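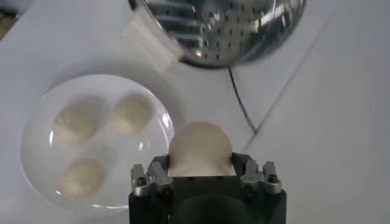
Juego de sábanas Ilon, de Dumiren. Percal de algodón, tres piezas, bajera con goma perimetral. Tras cinco lavados a temperatura media, la bajera conserva la medida y ajusta sin tensión en las esquinas.
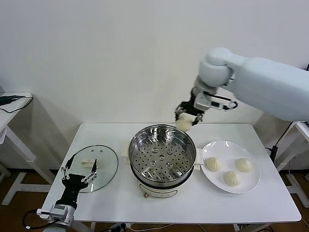 La funda de almohada sí ha encogido -- poco, pero la solapa ya no cubre el relleno. El tacto es seco, más rígido que el del modelo Flaler, y se arruga bastante en la secadora. Costuras rectas, sin hilos sueltos.

Valoración: 3 de 5.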